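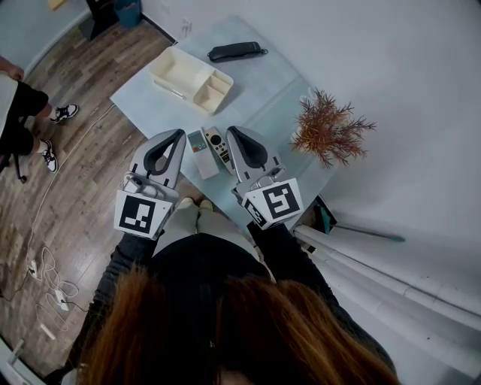 Ljubica Kolev says the hall alarm was changed in August and can be ticked off without pressing the button. It went on the list as "not tested" until the button was pressed. It has now been pressed, and it works. The comment stays in so the next person presses it too.

## Home safety check, Unit 239, Lonevton

Second visit. The first checklist came back with every box ticked and no comments, and I don't believe any lived-in unit is that good. Marks used: **OK**, **Fix**, **Watch**, **Not checked**.

### Smoke alarms

- [x] Hall alarm sounds on test. **OK.** Loud enough in the hall. Harder to hear from the back bedroom with the door shut.
- [x] Hall alarm at least 300 mm from the wall. **OK.** Measured, since the last sheet only said "looks fine".
- [ ] Back bedroom alarm sounds on test. **Fix.** One weak chirp. The last sheet says "working". I suppose a chirp is a kind of working.
- [ ] Date on back of bedroom alarm readable. **Fix.** Painted over by whoever did the ceiling. Replace the whole unit, don't scrape it.
- [ ] Alarms interconnected. **Not checked.** The manager says they are. Pressing one did not set off the other, but with the bedroom one half dead that proves very little. Test again after the new one goes in.

### Power and leads

- [x] Safety switch trips on test button. **OK.** Tripped and reset. The labels on the board are another matter: "Lights 2" turned off the fridge.
- [ ] Board labels correct. **Fix.** See above. Pencil labels are not good enough.
- [ ] No power boards plugged into other power boards. **Fix.** Behind the bookcase. The tenant says it's temporary. The dust on it says otherwise.
- [x] Heater plugged straight into the wall. **OK** at the time. Ask again in winter.
- [ ] Kitchen power points free of cracks. **Watch.** Hairline crack in the plate beside the kettle. I was told it is "only the plastic". The plastic is what keeps your fingers out.

### Hot water

- [ ] Bathroom tap no hotter than the setting agreed with the owner. **Not checked.** The thermometer supplied by Prakholm read 40 at the cold tap, then 40 at the hot tap, then 40 in my pocket. I'll bring my own.
- [x] Relief valve outlet clear. **OK.** It had a plant pot hard up against it. Moved.
- [ ] Drip tray dry. **Watch.** Damp at one corner. Might be rain blown in, might not.

### Windows, blinds and doors

- [x] Front door opens from inside without a key. **OK.**
- [ ] Blind cords fixed out of a child's reach. **Fix.** The cleats are there and the cords aren't on them. The manager's view is that the fitting counts. It doesn't do anything for anyone with the cord hanging to the floor.
- [ ] Bedroom window lock limits opening. **Fix.** The stop is stuck on with tape. It moved when I leaned on it.
- [x] Screen door closer. **OK,** a bit quick. Mind your heels.

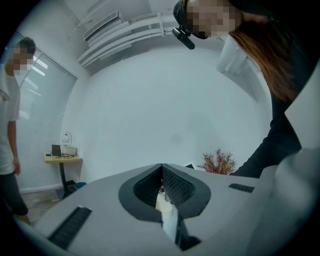 The balcony door was the other one marked "OK" last time. It slides well enough if you know to lift it first, and the tenant does know. A visitor wouldn't, and neither would anyone trying to get out in the dark. I've changed it to **Fix** and I would like to see the rollers replaced, not sprayed again.

### Balcony

- [ ] Balcony door slides with one hand. **Fix.** As above.
- [x] Rail firm along its length. **OK.** Pushed hard at every post.
- [ ] Nothing to climb on near the rail. **Watch.** A storage box was beside it on arrival and inside by the time I left. I expect it has gone back out.
- [ ] Drain clear. **Fix.** Leaves, and a clothes peg.

### Kitchen

- [x] Stove knobs turn off fully. **OK.**
- [ ] Fire blanket within reach. **Fix.** It hangs over the back burner, so you'd have to put your arm through the fire to get it. Move it to the wall by the door.
- [x] Range hood filter cleaned. **OK.** Cleaner than I expected, possibly for my benefit.
- [ ] Cupboard latches under sink. **Watch.** One holds and one gives way with a light tug. Keep the dishwasher tablets up high.

### Quotes and claims

The Usis quote includes a "whole home safety score" for an extra 200 dollars. I asked what goes into the score and was told it is worked out from the checklist. That means the owner would be paying to have these ticks added up. I'd spend the money on the bedroom alarm and the door rollers.

Chambi can do the window stop and the blind cleats in one trip. Their job sheet says "child safe" on it already, before anyone has been out. Please get them to write down what they fitted and where.

### Before this is signed

1. New alarm in the back bedroom, then test both together.
2. Double-up of power boards removed, and checked from behind the bookcase, not from the couch.
3. Window stop screwed on.
4. Cords on their cleats. Look at them late in the afternoon, when the blinds have been used.
5. Hot water tested with a thermometer that changes its mind.

Kolev has asked whether the "Watch" items hold up the sign-off. They don't, but they stay on the sheet with the comments attached. Please don't retype the list without them — that is how the last one ended up so tidy.

Status: **not signed.** Third visit to be arranged once the alarm is in.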